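Storing and Sorting Small Cosmetics: Frequently Asked Questions

June
By Geetha Kaimal

Print this page | E-mail this page

What does this FAQ cover?
Glass foundation bottles, small clear containers, and the trays and cups used to sort them on a work table. Powders and aerosols are on a separate page.

What kind of tray should I use?
A shallow rectangular tray with raised sides. The sides stop round items from rolling off the table, and the low height leaves labels readable. Choose one strong color so that clear items show up against it. Small loose pieces go in a clear cup inside the tray, where the contents can be checked from the side.
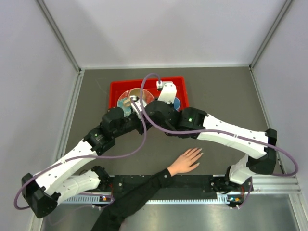
Red tray at the back of the work surface, clear container inside on the left.

Where should the tray sit?
Near the back edge of the table. The front is then free for handling. At the Hiltville workroom we leave a clear strip 200 mm deep in front of the tray and put nothing down in it except the item being checked.

How do I pick up very small clear containers?
Hold them by two opposite sides, at mid height. Do not press on a lid or on the front face. Clear walls pick up reflections from the table and from nearby objects, so a yellow or beige tint along an edge is not proof of residue. Turn the container under a plain white light before deciding whether it needs cleaning.

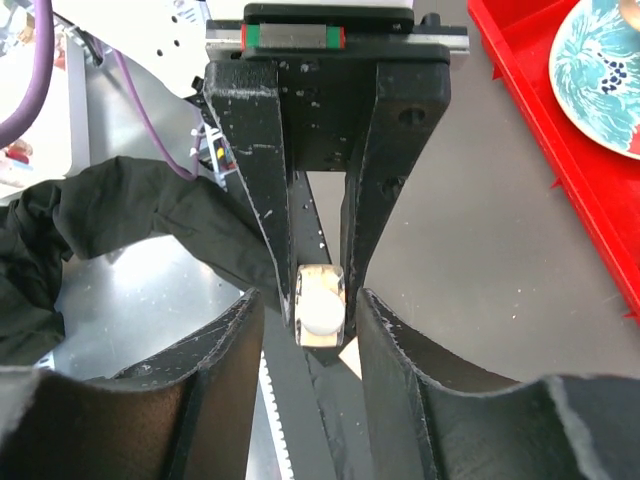

Should foundation be stored upright?
Yes. Liquid foundation in a glass bottle should stand on its base with the cap fully closed. A bottle stored on its side can leak into the cap thread, and dried product there prevents a proper seal. When moving a bottle by the cap, check first that the cap is tight. A rectangular glass body is stable on a flat table but chips at the corners if bottles are packed against each other, so use dividers.

Streaks on the inner wall are common with pale liquids.
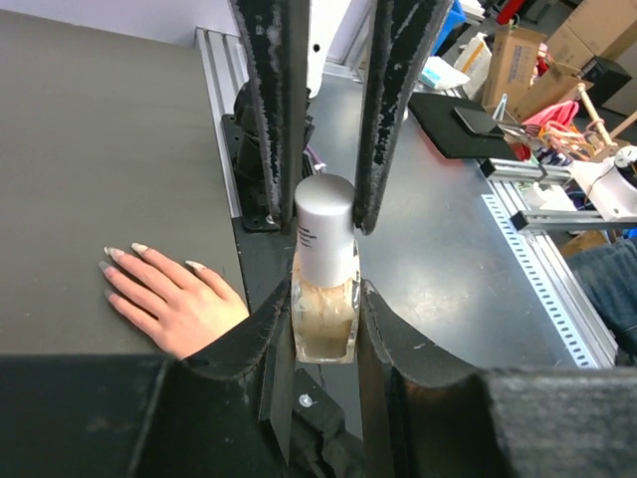 They make the fill level hard to judge from one side. Stand the bottle on a level surface for 10 minutes, then read the level at the lowest clear point of the glass. If the two long sides give different readings, record the lower one.

How should shelf positions be numbered?
Use one number per position, and do not reuse it when stock changes. Our Neves shelving list has 800 positions, of which 646 are assigned. Unassigned positions stay blank on the sheet.

Reader comments

Murdo Gillies: Does the upright rule apply to bottles with a pump?

Geetha Kaimal: Yes. Lock the pump first if it has a lock.

Viltalik: We used white trays for years and kept missing the clear lids. Will try a darker color.

Matetti: Please add something on label removal.

Print this page | E-mail this page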